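4.2 How people arrange cushions on asymmetrical seats

We came to the chaise lounge almost by accident, and it turned into the part of the study we enjoyed most! Sofas had given us fairly tidy results. Most people set their cushions in pairs, one pair at each end, and stop when the two sides match. A chaise with a back that climbs from a low end to a high end does not allow this so easily, and we wanted to see what people would do with it. Fereshteh Jafarzadeh had already noted in the Serniver interviews that owners of such pieces talked about the "heavy side" and the "light side" of the seat, and she used these words when sorting the 564 room records (see Section 3).

The clearest habit was to let cushion size follow the line of the back. Large cushions went to the tall end, where they had something to lean on, and smaller ones were tucked near the low arm. A second habit, and to us a delightful one, was the turned cushion: a square cushion stood on one corner so that it reads as a diamond, usually placed in front of another. Figure 2 gives a typical room for this group, with four cushions in one fabric and a diamond on each side.
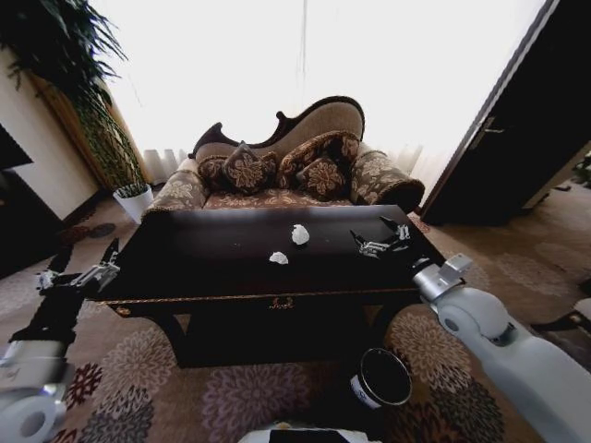 Figure 2. Carved chaise lounge with patterned cushions, and coffee table in front.

Turning a cushion does two useful things at once. It breaks up the long curve of the back, and it puts a printed motif where the eye can find it. Owners with large floral prints were especially fond of it, and several told us they had picked the cushion for its middle flower and would not dream of hiding it. Plain cushions were turned far less often.

We also looked at how much the cushions and the seat had to match. Here we had expected strict rules and found a happy looseness. People were glad to put a dark ground on the cushions against a lighter back, as long as the browns and creams came from the same family. In the Cedia homes, where most seating was older and had carved wood, the color of the frame often set the darkest shade in the whole group (Vasić, personal notes).

The coffee table matters more than we first thought. A long dark table covers a good part of the seat from the doorway, and what a visitor mostly sees is the back and the cushions. Kalliopi Vasić suggested that we score each room both standing and sitting, and the two scores differed enough that we report them separately in Section 5.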